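Search this site Enter keywords Go

Workshop notes: sleeve and wrist service on the Nanari arm

The left arm on the Nanari unit came out of service on Thursday for its 600-hour inspection. Krisztina Gál did the mechanical work and Anas Khoury handled the controller side. The arm was back on the schedule the next morning.

The main item was the forearm bellows. The previous sleeve had a split in one of the lower folds, found by Tala Nseir during a wipe-down in January. It had not reached the inner liner. The replacement is the same Lumanlan part in the heavier rubber. It is stiffer when new and needs to be worked by hand through its full travel before the cuff is seated. If the cuff is seated first, the folds stack unevenly and the sleeve rides up when the elbow extends.

Order of work was as follows. Park the arm, drop motor power, leave logic power on. Release the upper clamp, then the cuff. Draw the old sleeve off toward the wrist with the hand in the open position. Clean the forearm tube with a dry cloth only. Solvent residue under the rubber was the cause of the swelling we had on the right arm last year.
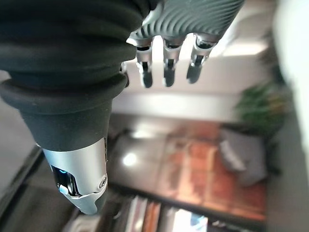

Left forearm, wrist and hand, fingers open. The wrist indicator shows blue.

With the sleeve off, Krisztina checked the wrist joint for play. She measured 2 arc minutes at the hand flange, inside the limit we use. The wrist screws were checked with the small driver and none had moved. Please do not use the bench driver on these. Its lowest setting is above the value on the service card, and the threads in the housing are not replaceable on site.

The finger joints were cycled 2,000 times without load while Anas logged motor current. The middle finger drew more than its neighbors at the start of each close. He cleaned the joint gap between the metal segment and the fingertip, ran the cycle again, and the difference was gone. Fingertips were not changed. We have 37 in stock, so report wear early and do not try to stretch them.

After power-up, home the wrist before the fingers. The Sallura controller will accept the reverse order without a warning, but the finger zero is then stored against the old wrist angle and the grip width reads wrong for the rest of the session. Anas has added a line to the startup sheet.

Still open: the upper clamp is worn and is being held with the old band until the new one arrives from Jurkari. Fouad Issa has the order. Check it by hand at the start of each shift and write the result in the log. The right arm is next, and Nour Farah will post the downtime once the clamp is in.

Page last updated: January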